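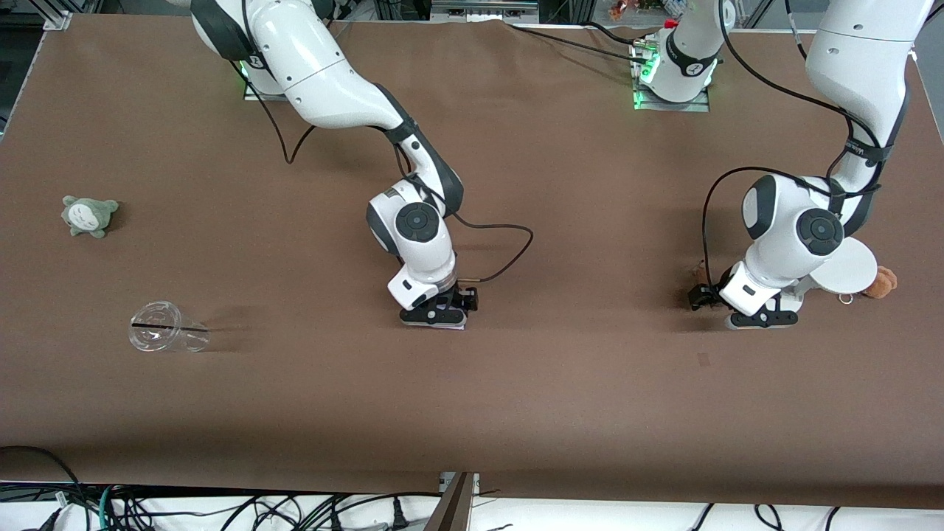 Sketlow Tabletop Objects

README, revision 2
Last edited 16/03/2022 by Shadi Sabbagh

Summary

Sketlow is a small collection of recordings of household objects on a brown tabletop. It covers soft toys, drinkware, plates and small metal items, placed singly or in mixed groups. The collection was put together at Virkero for work on object listing, partial occlusion and pose labels. This file covers the objects, the layouts and the labeling rules. File formats are in a separate note.

Object classes

The object list has 16 entries in 5 classes.

plush: soft toys, including a brown teddy bear and a smaller gray-green toy. Labeled as one class regardless of the animal.
cup: drinking vessels. The clear plastic cup has its own subclass, cup_clear, as its outline is often weak against the brown surface.
plate: round plates. The white plate is the reference item for this class.
small_metal: keys, key rings, spoons. The silver key ring is the smallest item in the set.
other: anything that does not fit the four classes above.

Layouts

Each layout is a starting arrangement. Objects may touch or overlap in view. The layout sheet gives a rough zone for each object (left, center, right; near, far) and a pose. Zones are named from the viewer's side of the table. Positions were not measured.

Poses in use:

upright: resting on the normal base
side: lying on its side, as with a tipped cup
edge: a plate standing on its rim
flat: a plate or key ring lying on the surface

Plush toys get no pose label. An early version had "sitting" and "lying" for them, but Fuseini Nartey and Mebrat Degefa disagreed on too many items and the field was dropped in January.

Labeling rules

1. Label an object if any part of it can be identified. A bear with only the head and one ear showing is still plush, with occluded = 1.
2. Draw the outline around the visible part only. Do not guess at hidden parts.
3. For cup_clear, follow the rim and base first, then join them. Contents seen through the wall belong to the other object.
4. A plate on edge is labeled edge whether it is supported or free-standing. Support is a separate field.
5. Key rings are outlined as a single shape, including the hole.
6. Cables and shadows are background.

Objects smaller than 60 pixels in area are kept in the list but have no outline.

Checks

Every layout was labeled once and reviewed once by a different person. Joonas Lindqvist went through all the disputed items. Almost all of them came down to rule 3 or to the support field — the wording of rule 4 was changed as a result.

Known issues

The table covering is one color throughout. Results on patterned or light surfaces should not be assumed from this set.

cup_clear outlines vary more between labelers than any other class.

The left and right zones were swapped in part of the first revision. The layout sheets in revision 2 are corrected, but copies of the old sheets may still be in the Rokley folder. Check the revision number in the header row.

The support field is blank for older layouts. Blank means not recorded. It does not mean free-standing.

Contact

Label questions: Shadi Sabbagh
Layout sheets and object list: Ville Hakala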